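Drunlow Pain Clinic, Room 3
Self-check before group session, Saturday, November 30, 2019
Checked by: I-hsuan Kuo

Symptom diaries locked away: Yes.
Exit clear: Yes, after I moved two chairs.
Crisis numbers posted: Yes, but in tiny print. Who is this for?
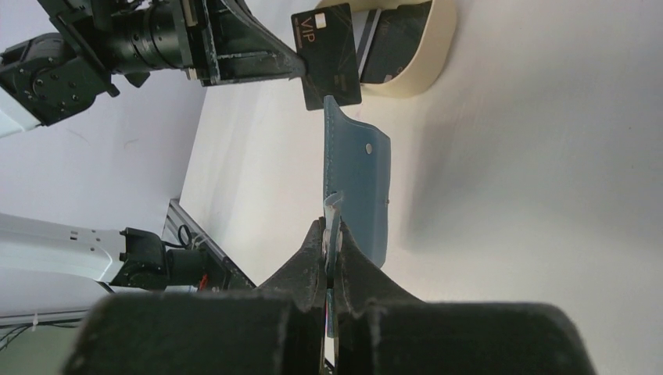 Panic button test: Passed, says the Getport log. I pressed it and heard nothing, so I'm marking it open. Staff are told to carry the crisis card at all times, and a thin card like the one by the blue wallet would at least fit behind a snap flap. Ours won't.

Grounding mats: "Like new," per Leung. Doubtful. Recheck mat 62.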